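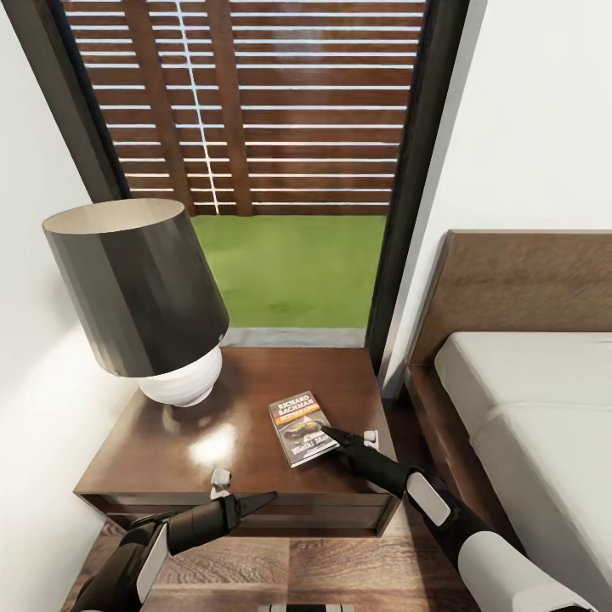

Deepak Bhardwaj wrote to us after our April call to say he had read the whole notice twice and still couldn't tell whether we wanted people who are good with robots or people who are good at tidying bedrooms, and would we please make up our minds.

Fair enough. We want the second sort. If you have never touched a robot in your life, you will do very nicely, and you will bring fewer bad habits.

CALL FOR PARTICIPANTS: REMOTE OPERATION STUDY, LILLPORT

The Nishad project is looking for adults to drive a pair of simulated robot arms through short household jobs. You hold one controller in each hand, you watch a screen, and the arms on the screen follow you, more or less. The rooms are computer-made. So are the lamps, the beds and the books. A typical job is to pick up a book from a nightstand and put it somewhere else without knocking over the lamp. Your movements are recorded and used to train a program that is supposed to learn the job from them.

I say supposed to. I have run studies like this for long enough to distrust the usual sales talk, in which a person shows a machine something a few times and the machine gets on with it. Our last round collected 2000 demonstrations and the trained program was still hopeless with paperbacks. It pushed them. Sometimes it pushed them off the back. Part of the trouble may have been the people we recruited, who were nearly all engineers and nearly all moved in the same careful, jerky way. Part of it may be that the whole approach is weaker than its fans admit. We would like to know which, and we will publish the answer even if it is the dull one.

What you would do

You come to our rooms in Lillport for 3 sessions of two hours each. The first is mostly practice. After that you work through a list of jobs at your own pace and repeat the ones you fumble. Fumbled attempts are kept and marked as such, so please don't try to hide them. We are after 3000 demonstrations across the whole group and there is no personal target.

The work is repetitive. Depth is hard to judge on a flat screen and most people find the first half hour annoying. Your wrists may get tired. Breaks are allowed whenever you want them.

What you get

£200 on completing all the sessions, or a proportionate share if you stop early. Travel within Fadville and Lillport is paid on top. You will not get a certificate, a job offer or a robot.

Who can apply

Anyone over 18 who can use both hands and see a screen comfortably, with glasses or without. We would particularly like to hear from cleaners, carers, hotel staff and anybody else who handles other people's belongings for a living. Current employees of Reloron, who supply our controllers, can't take part.

How to apply

Send a short note to Kuldeep Kaushik at the Nishad project office saying when you are free and whether you are left- or right-handed. No CV. If you think the study is a waste of time, say so in the note. It won't count against you.

Posted Thursday, July 22, 2021

14 shares | 6 comments

© Nishad project, Lillport | Contact | Back to top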